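Workshop Notebook – Textile Conservation and Repair
Tretthorpe Workshop, second bench
Entry of 22 June 2023
Kept by Nermin Erdem

Subject: Shrinkage and color loss in the Tira wool, continued from the previous entry.

The second set of swatches came out of the drying cabinet this morning and was measured before anyone began other work. Results are entered below in full, as the Sakitz order will be cut from the same cloth and the pattern room has asked for a firm allowance before the end of the week.

Each swatch was marked with basting thread at a distance of 414 mm along the warp before washing. Chalk was used for the first set and proved unsatisfactory. The lines spread on the napped side, and two readings by two people did not agree. Basting thread is slower, but the mark stays where it is put. White cotton thread is to be used for all dark cloth from this entry onward.

Wash conditions were as follows. Water at 34 degrees, neutral soap, no agitation beyond turning the cloth by hand. One rinse at the same temperature. Swatches were rolled in a towel, pressed without wringing, and laid flat on the mesh shelves.

Readings, warp direction, after drying:
Swatch A – 405 mm
Swatch B – 404 mm
Swatch C – 406 mm
Swatch D – 391 mm

Swatch D is out of line with the others and is not to be used in working out the allowance. The shelf card shows that it was placed on the top level of the cabinet, nearest the heater. The cloth also has a firmer hand than the other three. It will be kept with the set and labeled as heat-affected. A fresh swatch from the same length of cloth should be washed and dried on a lower shelf before the matter is closed.

The remaining three give a loss of a little over 2 percent. The weft readings are smaller and more even, and I am content to treat the cloth as stable in that direction. Washing the full length before cutting is still my recommendation. The pattern room prefers to add the allowance and cut at once. Both methods have been used here with acceptable results on plain wool, but the Sakitz pieces are lined, and the lining will not move with the outer cloth.
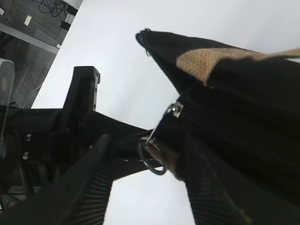 On the lining itself there is less to report. The sample of Fan cotton received last month was washed alongside the wool and showed no change that could be read on the steel rule. It creases heavily and must be pressed while damp. A dry iron leaves a shine along the folds, which did not come out with steaming. Please use a press cloth at all times with this material, including for small test pieces.

Color. The rinse water from the Tira wool was faintly brown on the first wash and clear on the second. A strip of undyed cotton was left in contact with each wet swatch overnight. The strips from A, B and C are clean. The strip from D carries a light stain at one corner. It is possible that the stain came from the shelf and has no connection with the dye, as the mesh on the top level has begun to rust near the hinge. The shelf has been wiped down and lined with paper, and a request for a replacement has been entered in the equipment book.

I would ask colleagues to read the dye notes from last September before drawing any conclusion from the stained strip. At that time a similar mark was put down to the dye, and a full length of cloth was sent back to the supplier. It was later found that the towel had been used at the indigo vat. Towels for the vat are now kept on the hook by the door and are not to be moved to the washing sink for any purpose.

Seam tests. Three short seams were sewn in the washed wool with the cotton lining beneath. Stitch length 2.5, medium tension, polyester thread. The first seam puckered along its whole length. Easing the presser foot by one mark gave a flat seam on the second attempt, and the third was sewn at the same setting to confirm it. The settings have been written on a card and pinned above the machine. They apply to the wool and lining together. For the wool alone, the foot should be returned to its usual position.

Seam allowances were pressed open with steam and a wooden clapper. The clapper gives a crisper edge than the iron on its own, though the wool must be left under it until it is quite cool. I lifted the first one too early and the allowance rose again within a few minutes. A second pressing corrected this.

Abrasion. The rubbing test on unwashed Tira wool was stopped at cycle 101 when the counter jammed. The surface showed almost no wear at that point, some light fuzz only, with no broken yarns under the glass. The reading is too low to be of use and should not be quoted in the Sakitz file. The counter has been cleaned and turns freely by hand. The test will be run again from the beginning on a new disk of cloth.

Storage. Washed swatches are in the flat drawer, in a folder marked Tira, second set. The first set remains in the same drawer and is marked as unreliable for length. It may still be consulted for color. The basting threads should be left in place on both sets.

Outstanding:
Wash and dry a replacement for swatch D, lower shelf only.
Repeat the rubbing test on unwashed cloth and begin the washed series.
Send the warp allowance to the pattern room, with a note on the lining.
Order white basting thread – one spool remains.
Ask Tretthorpe stores whether the rest of the Tira wool is from the same dye lot. The label on the second roll has been torn and only the width can be read.

Addition, late afternoon. Stores replied that the second roll was received on a separate delivery. It is to be treated as a different lot until shown otherwise, and two swatches from it will go into the next wash.

N. Erdem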